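흰색 원형 테이블을 주방 보조 작업대로 써도 될까요? (외다리 테이블)

살림질문방 > 주방/수납
글쓴이 Corina Ardeleanu
2022/07/22

안녕하세요, 눈팅만 하다가 처음 글 남겨요! 지난 4월에 Karkbridge 쪽으로 이사를 왔는데 싱크대 옆 조리 공간이 정말 손바닥만 해요. 도마 하나 올리면 끝이에요 ㅠㅠ 그래서 반죽하고 버무리고 하는 건 전부 따로 둔 원형 테이블에서 하고 있어요. 상판은 매끈한 흰색이고 다리는 가운데 기둥 하나, 바닥에 둥근 받침이 붙은 모양이에요.

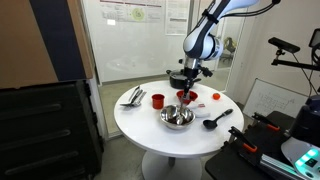

제일 고민인 건 물건 놓는 자리예요. 네모난 테이블이면 뒤쪽 벽에 쭉 붙여 세워 두면 될 텐데 동그라니까 기준이 없어요. 스텐 볼을 앞쪽 가운데에 두고 빨간 볼을 바로 뒤에, 냄비는 더 뒤로 보냈는데 그러고 나니까 포크랑 숟가락 같은 건 왼쪽에 그냥 겹쳐서 쌓아 두게 되고, 검은 국자는 오른쪽에 혼자 누워 있어요. 국자 머리가 테이블 앞 가장자리 가까이 있다 보니 지나다니다 옷에 걸릴까 봐 신경 쓰이고요. 볼 두 개를 포개 두면 자리는 나는데 막상 쓸 때 또 꺼내야 하니 귀찮네요.

그리고 하나 더요. 외다리라서 한쪽에 무거운 냄비를 올리면 기울까 봐 좀 무서운데, 다들 괜찮으신가요? Trudora에서 나온 회전 트레이를 살까 하다가 일단 여쭤봐요. 비슷한 테이블 쓰시는 분들 어떻게 하시는지 궁금합니다!

Costel Preda
답변 채택됨

저도 외다리 원형 테이블을 2년째 쓰고 있어서 반가운 마음에 답글 달아요. 저는 손 많이 가는 볼 하나만 앞에 두고 나머지는 시계 방향으로 쓰는 순서대로 놓아요. 재료 담긴 컵, 빈 볼, 냄비, 마지막에 국자 이런 식으로요. 동그란 상판은 이게 은근히 편해요. 몸만 조금 틀면 다 손에 닿거든요.

수저랑 집게는 눕히지 말고 꼭 세워 두세요. 안 쓰는 컵 아무거나 괜찮은데 너무 가벼운 플라스틱 컵은 집게 꽂으면 넘어가요. 저는 묵직한 도자기 컵에 꽂아서 왼쪽에 둡니다. 국자는 냄비 옆에 작은 접시 하나 놓고 거기 걸쳐 두면 앞으로 튀어나올 일이 없어요. 손잡이 방향은 안쪽으로!

흔들리는 건 받침 크기랑 무게 따라 달라서 제가 장담은 못 하겠고요, 무거운 냄비는 되도록 기둥 쪽 가까이 두세요. 가장자리에 체중 실어서 반죽 누르는 건 저는 안 해요. 한번 그랬다가 반대쪽에 있던 밀가루가 통째로 쏟아졌어요... 치우는 데 한참 걸렸습니다. 받침 밑이랑 기둥 연결 나사도 한 번씩 조여 주세요. 처음 조립하고 그대로 두면 조금씩 풀리더라고요.

회전 트레이는 양념통용으로는 좋은데 볼이랑 냄비까지 올리기엔 자리만 차지해요. 저라면 안 삽니다.

Walter Paucar

그냥 네모난 걸로 바꾸세요. 저는 Zelix 접이식 쓰는데 벽에 붙이니까 편해요.

Traian Sima

윗분 말씀대로 바꾸면 편하긴 한데 멀쩡한 테이블을 왜요 ㅎㅎ 저희 집은 밑에 미끄럼 방지 매트 깔았더니 훨씬 낫던데요. 상판에도 얇은 실리콘 매트 하나 깔아 보세요. 스텐 볼이 거품기 돌릴 때 같이 도는 게 없어져요. 흰 상판이면 김칫국물 자국 걱정도 좀 덜고요. 크기는 테이블보다 한참 작아도 돼요, 볼 놓는 자리만 덮으면 되니까요.

냄비는 뜨거울 때 바로 올리지 마시고 받침 꼭 쓰세요! 저는 자국 하나 남겼어요.

Corina Ardeleanu (글쓴이)

다들 감사해요! 수저는 오늘 바로 컵에 꽂아 놨고 국자용 접시도 하나 꺼냈어요. 트레이는 안 사기로 했습니다 ㅋㅋ 나사는 육각 렌치를 어디 뒀는지 몰라서 이삿짐 상자부터 뒤져야 해요. 매트는 혹시 어느 정도 두께 쓰시는지 Traian 님 보시면 알려 주세요~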